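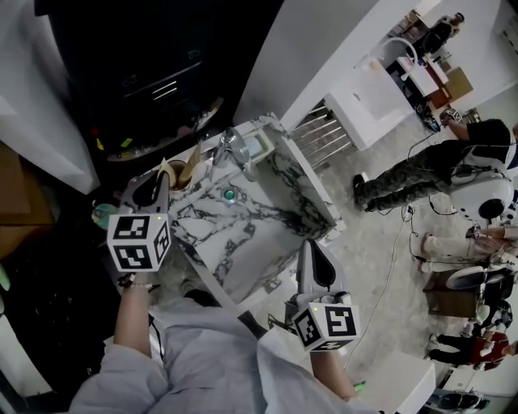
The marble counter and sink at our Hamo location.

Counter and Household Reset Assistant (part-time)
Gillico - Hamo location

Gillico is hiring part-time staff to keep the counter, sink and surrounding furniture in order at our Hamo space. The space is 1,262 square feet and is shared by several groups during the day, so things get moved and need to go back where they belong.

What you will do

Clear and wipe the marble counter between uses. Use only the stone cleaner we supply - no vinegar, no scouring pads.
Rinse the sink basin and dry the faucet.
Return cups, small items and kitchen goods to the shelf or rack they came from. Shelf labels are being redone this spring, and you will help with that.
Break down cardboard boxes and take them to the recycling room on the ground floor.
Straighten stools, benches and the shoe rack at the end of the shift.
Write down anything chipped, missing or running low in the supply book.

Hours and pay

Shifts run from 2:00 p.m. to 6:00 p.m. You would work three or four shifts a week, set one month ahead. Pay is $17 an hour, paid every two weeks. After your first three months you can also pick up morning shifts at our Bhatt Street storage unit, where we keep 3,000 household items on open shelving. Those shifts pay the same rate.

What we ask for

You should be able to stand for most of a shift and lift 28 pounds. Cleaning, stockroom or kitchen experience helps but is not required. You will be working near other people most of the time, often on the floor or at the next table, so please be comfortable moving carefully in a busy room. Soft-soled shoes only. We supply gloves and aprons.

How to apply

Send a short note with your work history and the afternoons you are free to the Gillico front desk, or leave it in the Hevska Building mailroom marked "Counter position." A resume is fine but you do not need one. Interviews take 20 minutes and are held at the Hamo space. We would like the new person to start in March.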